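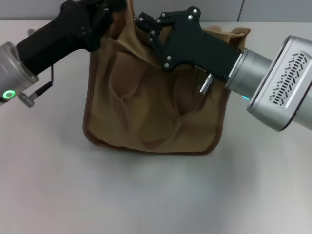
No. 146

Minutes of the Meeting of the Brestby Household Lending Room
May 2021

Present: Nevzat Canpolat (chair and minutes), Mrs Okafor, Mr Tidau, Miss Bravine, and three members from the Tuesday-free rota list.
Apologies: two members, both received in writing.

1. Minutes of the last meeting
The minutes of the January meeting were read. Mr Tidau asked that under item 4 the word "boxes" is changed to "bags", as the boxes were discussed only afterwards and informally. With this correction the minutes were accepted.

2. Matters arising
The shelf by the back door has been fixed to the wall again. The key for the tall cupboard was found inside the tall cupboard after it was opened with the spare. Mrs Okafor has now put the spare on a different hook.
The letter to the landlord about the hand basin was sent. No answer has come. The chair will write a second time, more firmly.

3. The canvas bags
This was the main subject of the meeting and took the most time.
The brown canvas tote bag with the darker brown trim was shown as the pattern for all the lending bags from now. Members agreed that the colour is practical and that the rounded bottom looks well made. Miss Bravine remarked that the front sags inwards when the bag is empty, and asked whether a stiffer cloth could be considered. Mr Tidau was against it. A stiff bag takes more place on the shelf, and many borrowers come by bicycle and want to fold the bag small on the way back.
Mrs Okafor raised the question of the handles. In her opinion a strap which falls outwards over the rim is a good thing at the packing table, because one can see into the bag and the hands are free. When the strap falls inwards it lies under the goods and must be pulled out again, and in this way a jug was broken in the winter. She asked that everyone who packs puts both straps to the outside before the first item goes in.
It was discussed if one person can pack alone. The opinions were divided. With a soft bag it is much easier when the top is held open from both sides, and the heavy items can then be set down slowly on the bottom. Mr Tidau said he has packed alone for a long time without difficulties. It was agreed to leave this to the persons on duty, except for glass and crockery, where two should always be present.
Decided:
The brown canvas bag is accepted as the standard lending bag. 40 pieces will be ordered.
Straps go to the outside before packing.
Glass and crockery are packed by two persons.
The old paper carriers are to be used up for books and table linen, and after this no more will be bought.

4. Washing and storing of the bags
Miss Bravine has written a short paper on this and read it aloud. She proposes that bags are brushed out after each loan and washed only when they need it, in cool water, as the trim may otherwise shrink and pull the edge. The meeting thanked her for the work.
There was a longer exchange about folding. Miss Bravine folds in three, Mrs Okafor folds in half and rolls. Both ways were tried on the table. The rolled bag was smaller but opened itself again after a short moment. The fold in three was adopted.
Folded bags will lie on the second shelf with the straps to the wall. Damp bags are not to be put on the shelf in any case but hung over the rail.

5. Labels
Every bag should have a number so that it can be written in the loans book. Mr Tidau suggested fabric pen on the inside, near the seam. The chair preferred a sewn label, which looks better and does not wash out. A supplier offers woven labels, but the smallest order is 1000 and this is far too many for us. It was agreed to begin with fabric pen and to look at it again in one year.

6. The packing table
The white table top is easy to wipe and members are content with it. It was asked again that cups and coats are not left there, also not for a short time. The persons on duty should wipe the table at the beginning and at the end.
Mrs Okafor would like a lower table for members who prefer to sit. The chair will ask at the school if they have one to give away.

7. Loans and returns
Up to 8 loans in one afternoon can be handled with the present rota. More than this gives a queue in the passage, and the neighbours have complained in a polite way. Borrowers will be asked to choose a time when they reserve.
Late returns were mentioned. The preserving pan and the large cake tins are still out. Miss Bravine will telephone.

8. Any other business
Mr Tidau offered a box of clean cloths, accepted with thanks.
The window in the passage does not close completely. The chair will look at it before the next meeting and bring a screwdriver.
A member asked if the lending room could take picnic baskets. No decision was made, as there is no shelf for them at the moment.

Actions
N. Canpolat: second letter to landlord, low table, passage window.
Mrs Okafor: order of the bags.
Miss Bravine: notice about folding for the cupboard door, telephone calls about late returns.
Mr Tidau: fabric pen, numbering, bringing of the cloths.

The date of the next meeting will be sent round with these minutes.

Signed: Nevzat Canpolat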